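4. What people do with their hands while they remember

I should say up front that I never meant to write this section. The plan for the Prallville interviews was simple: sit down with people who grew up in the town, ask them how they used to get to school, and record what they said. I wanted route descriptions. Street names, landmarks, the order of the turns, that kind of thing. I had a nice clean coding sheet for all of it (see Section 3) and I was pretty proud of it.

Then I started transcribing, and the transcripts were full of holes. "So you go down here, and then it kind of does this, and the bakery was over there." Here where? Does what? I had 137 recorded interviews and in a huge share of them the good part was missing from the words, which is a rough thing to find out in June when your coding is supposed to be finished by the end of summer.

So I went back and listened again, this time marking every "here," "there," "this way" and "like so" as its own category. I call these open pointers in the tables. A closed pointer is one the speaker fills in right away ("there, by the Teltarport sign"), and an open one just hangs. My first guess was that older speakers would leave more of them open, on the theory that they'd been telling these stories longer and had stopped bothering with the details. I was wrong! Age did very little. What mattered much more was whether the person had walked to school or been driven. Walkers left pointers open all the time. People who came by car or bus tended to name things: the bridge, the Juseo warehouse, the second stoplight. I have a hunch that riders learned the route as a string of things seen through a window and walkers learned it as a string of turns, but it's a hunch, and my data can't settle it.

There's a wrinkle with the families who lived on the Were side of the river. Their kids walked for the first 2 years of school and then got a bus, so they had learned the same trip both ways. I went in hoping they'd be a tidy middle case. They weren't. Several of them switched styles in the middle of a sentence, starting out with turns and landing on landmarks once they got past the bridge. I've kept them as their own group in the counts and I'd ask readers not to lean on them too hard.

I also tried a small follow-up. I called back 40 of the original speakers and asked them to tell me the route again over the phone, where pointing does you no good. I figured the open pointers would dry up. They dropped, sure, but plenty survived, and I could hear people shifting in their chairs while they talked. One woman laughed and told me she had just pointed at her refrigerator. I didn't have a code for that.

None of this is a huge surprise if you've ever asked for directions on a street corner. Still, I think it matters for anyone working with spoken memories, and I think we've been a little too happy to treat the transcript as the interview. If I could start over I'd ask every speaker to sit at a table and give them room to move, and I'd take notes on the arms along with the words.
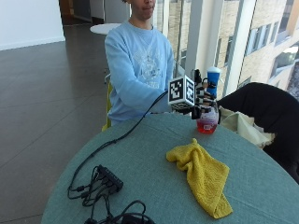 Figure 2. Seated at a round table, one arm bent across the body.

Ghazala Memon, who read a draft of this section, objected that I was making too much of the missing words. Her point was that a listener in the room would have understood nearly all of those open pointers, so nothing was missing for the people the story was told to, and the gap belongs to my recorder. I think she's right about that, and I've changed "incomplete" to "open" all through the paper. She also thought I should have asked each speaker which direction they were facing. I wish I had. A few of them mentioned it without being asked ("the river's behind me, so"), and those were some of the easiest routes to follow on a map.

The next section goes back to the names of the stores, where the transcripts hold up a lot better.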